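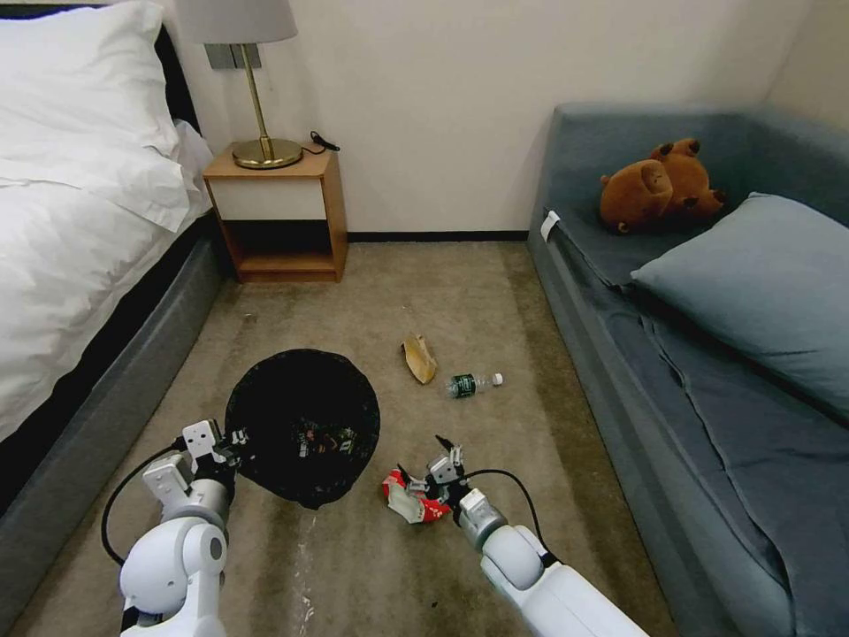 The Zukstead cell is a two-armed tidying cell built by Zaltari for work at floor level in furnished rooms, and is used mainly in the setting-up and servicing of the firm's paired grippers. It consists of a left and a right arm, a gripper on each, a head camera and a control cabinet. The standard floor task is litter collection in a carpeted bedroom, in which the left gripper is brought to the rim of a round mesh wastebasket while the right deals with items lying on the carpet, such as a crumpled snack wrapper, a clear plastic bottle on its side or a piece of crumpled tan paper. The task is regarded as a demanding one for the right gripper. A creased wrapper lying flat gives the fingertips little to close on, and the approach height has to be set closely if the fingers are not to drag in the pile.

Layout

The arms are mounted as a mirrored pair and share one reference plane, taken at the floor. The working area is the open carpet between two pieces of furniture, usually a bed and a sofa bed. Bedding and throws that hang over the sides are entered in the cell map as soft boundaries, and the elbow joints are kept clear of them by a margin of 100 mm. The wastebasket is not fixed down. Its position is taken afresh at the start of each run.

Setting up

Set-up follows a procedure written by Latifa Ouali and revised on 11/12/20. The arms are powered in the parked position and each joint is homed in turn, left arm first. The floor plane is then found by lowering each closed gripper until contact is registered. On carpet this reading is taken with the contact threshold reduced, as the pile compresses before the joint torque rises - a threshold suited to hard flooring will place the plane too low. The two readings are compared, and a difference greater than 15 mm is treated as a mounting fault and not corrected in software.

Gripper opening is checked next, followed by the rim approach. The left gripper should come to rest at the rim without displacing the basket. If the basket shifts, the approach speed is lowered and the check repeated.

Maintenance

Carpet lint is the chief cause of wear. It collects at the finger pivots and on the fingertip faces, where it reduces grip on film and foil. The fingertips are wiped after every session and replaced after 50 hours. Pivots are cleaned with a dry brush; oil is not used, as it binds the lint. The wrist cables are inspected weekly for chafing and for the size of the free loop. A loop that is too short pulls at full reach, and one that is too long may catch on furniture.

Repair

The commonest repair is replacement of the wrist cable, stocked as part 3194. The arm is parked, isolated at the cabinet and supported at the forearm before the wrist cover is removed. The old cable is drawn back through the forearm with a cord attached, and the new one is pulled through on the same cord. Homing and the floor plane check are repeated afterwards on both arms, including the one that was not opened. Kneath fingertips fit the same mount, but need the gripper opening to be set again.

Related articles
Contact threshold
Fingertip wear
Gerkusex controller
Kneath fingertips
Parked position

Home | Articles | Index | Contact

Comments

Feven Worku: The brush advice is right, but use a stiff one. Soft bristles just push the lint further into the pivot.

Naima Mahrous: Does the 15 mm limit apply on loop pile as well? We get near it every time on the right arm.

Ashraf Abou Zeid: Naima, yes, same limit. Check the base bolts on that side before you re-home it.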